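Search this site Search Go

How to label grasp points in handheld gripper recordings

Reading time: 4 minutes

Last updated Sun 15 September

This page covers how we mark the moment and place of a grasp in wrist-view recordings, from the raw file to a training set you can use. It assumes you have already synced your recordings and that both grippers have a pose track. If they don't, do the tracking tutorial first.

The method came out of the Purkcombe sorting work. We had 1,002 recordings and a policy that closed its fingers too early on anything soft. Mamta Kashyap traced the trouble to the labels. We had been marking a grasp at the frame where the finger width stopped changing, and on a soft packet the width keeps changing well after contact. The fix was to use two labels in place of one.

What you need

Your recordings, with finger width logged for every frame. The Homeo labelling tool, or any video tool that can step one frame at a time and export a table. A spreadsheet for notes.

Step 1: Find the candidates

Run the width trace through a smoothing filter and list every stretch where the fingers are closing. Keep any closing stretch that ends with the fingers apart. If they end fully shut, the grasp missed or the object is too thin for the trace to show. Put those files in a separate folder and check them by eye at the end.

Smooth lightly. A heavy filter will move the start of the closing stretch, and you will carry that error through every later step.

Step 2: Mark first contact

Open the candidate and step backward from the end of the closing stretch. Stop at the first frame where either finger pad touches the object. Mark that frame as C. If one pad touches before the other, use the earlier one and write "one-sided" in the notes column.

Shiny wrappers make this harder, as reflections can look like contact. Check the neighbouring frames for movement in the object before you commit.

Step 3: Mark the hold

Step forward until the object moves with the fingers and no longer slides between them. Mark that frame as H. For a rigid box, C and H are usually close together. For a bag or a packet they can be up to 19 frames apart.

Step 4: Mark the grasp point

On frame H, click the midpoint between the two pads, at the height where they press on the object. Don't click the centre of the object. With food packets the two can be well apart, and the policy needs to learn where the fingers go.

Then choose a grasp type. We use four: edge, body, waist and corner. Waist is for a packet pinched across its middle so that the end flares out past the fingers.

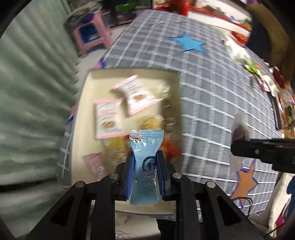
Waist grasps deserve a bit of extra care in the notes. A packet squeezed this way changes its outline, and a segmentation mask drawn before contact will no longer fit it. Redraw the mask at H. We tried warping the old mask with optical flow and gave up on it, as the printing on a crumpled wrapper sent the flow in all directions.

If your rig records two grippers, label each one on its own track. A second gripper showing up in the view doesn't get a label there, even if it is near an object – its own recording will cover it.

Step 5: Check agreement

Have a second person label a random batch without seeing the first set. We accept a file if the two C marks are within 2 frames of each other and the grasp types match. Anything else goes back for a joint look. H is harder to agree on, so we average the two marks unless one is plainly wrong.

Step 6: Export

Export one row per grasp: file name, gripper side, C, H, grasp point, type, notes. The Flostatska loader expects the columns in that order and will fail without a message if the side column is blank.

Results so far

Retraining on the two-label set cut early closes on soft items from 14 in our test batch to 2. Rigid items didn't change. We haven't tested the labels on cloth, and the Goel set, which is mostly towels, is next in line.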